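Veris releases first part of Rutavbridge household task set

14 October 2021

Veris today released the first part of Rutavbridge, a set of recorded examples for training two-armed robots in household tasks. The release holds 211 hours of arm motion and video, collected by operators who guide both arms through each task by hand controller.

Recording began in May. Each station has 2 arms over a flat work surface stocked with ordinary kitchen and desk items. Operators work from a list of 93 tasks, among them hanging mugs, racking plates and returning pens and markers to a holder. Item positions are changed between takes so that the learning system does not memorize a single layout. 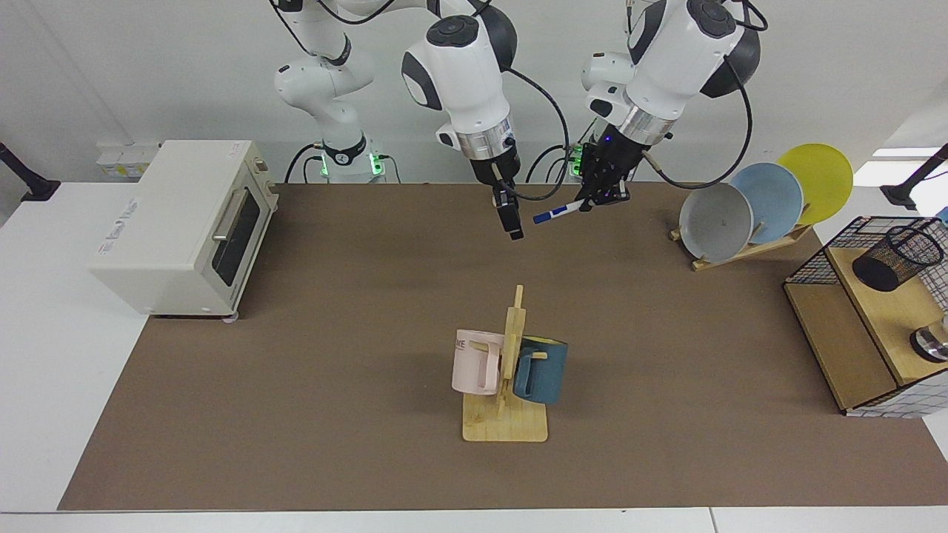 Takes in which an item is dropped or a grasp is missed are kept and labelled as such. "We used to throw those out," said Ileana Dinu, data lead at Veris. "The model then had no examples of getting back on course after a poor grasp, and it showed in testing."

Joint positions, gripper opening and video share one clock. Labelling is done in Kostia, the company's in-house review program, where a second operator checks the start and end of every step. Almost 400 takes were sent back for relabelling before release.

Zahira Liem, who manages the stations, said the next part will add tasks in which one hand passes an item to the other.

The set is available to research groups on written request. Licence terms and file formats are listed in the release notes.

Media contact: Vidar Skjelbred, Veris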